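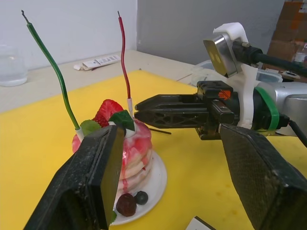
4 min read

Section 4. Running the Two-Arm Table Demonstration at an Open Day

This section covers the decorated-cake demonstration on the Troveline two-arm bench. It assumes the arms are bolted down, leveled and calibrated as set out in Section 3. One operator runs the arms. A second person, called the host in this guide, talks to visitors and controls the line.

4.1 Before visitors arrive

1. Lay the yellow work surface flat on the table and push it up to the arm bases. Wipe both gripper pads with a dry cloth. Do not use solvent on the textured faces.

2. Set the cake prop near the center of the yellow surface, within reach of both grippers. The prop is artificial and must not be offered to visitors. Any of the decorated props may be used, provided the matching task file is loaded.

3. Check that the fruit and leaf pieces are seated. A piece that shifts under light finger pressure should be pressed back into place before the first run.

4. Check the wires standing up from the prop. They bend easily. A wire may lean, but it must not cross the approach path of either gripper.

5. Confirm live video from both wrist cameras. If one feed is black, reseat the cable at the camera end and restart the Okunar viewer. Do not restart the arm controller for a camera fault.

6. Run both arms through the home move once, at demonstration speed, with the host standing at the visitor line.

CAUTION: Keep hands off the work surface whenever the arms are powered. A stopped arm may still be holding position and can move without warning when a queued command clears.

Note: The motion log holds 1,000 entries and then overwrites the oldest. Export it at the end of the day if you want a record of the session.

4.2 Contact work at the cake

One arm works at the decorations while the other waits open on its own side. Visitors tend to watch the moving arm only, so the host should point out the waiting arm before the run starts.

1. Select CAKE DEMO and press Hold. Both arms move to their start positions.

2. Bring the waiting arm to its side of the cake with the gripper open. Leave it clear of the prop.

3. Bring the working gripper down to the edge of the decorations. Slow to the lowest speed setting for the last part of the approach - the pads will drag a light prop across the surface if they arrive fast.

4. Watch the arm cables as the wrist turns. Slack cable may lie on the yellow surface but must not catch on the prop.

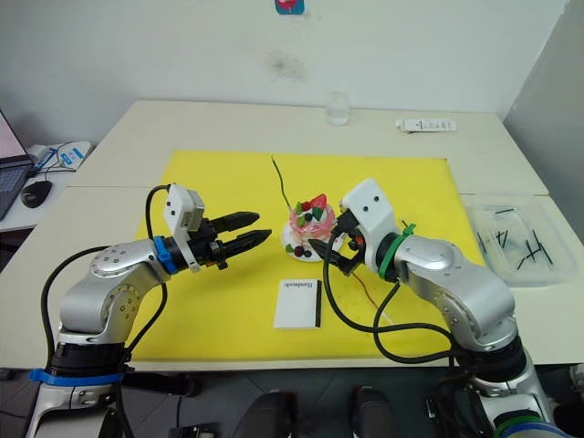

5. Close the gripper in small steps. Stop when the pads touch the piece. If the cake body moves, open fully, back off and repeat from step 3.

6. Return both arms to Hold before the host takes questions.

CAUTION: If a wire or cable snags, press Stop. Do not try to pull free under power.

4.3 Group size and handover

Admit no more than 14 visitors at a time. Children stand in front, behind the line.

Session lead for October 15, 2026: Yaa Darko. Relief operator: Ibrahim Usman. The relief operator repeats steps 5 and 6 of 4.1 before taking the controls.

Report faults on the Wasance bench form, with the task file name and the arm (left or right). Shutdown is covered in Section 5.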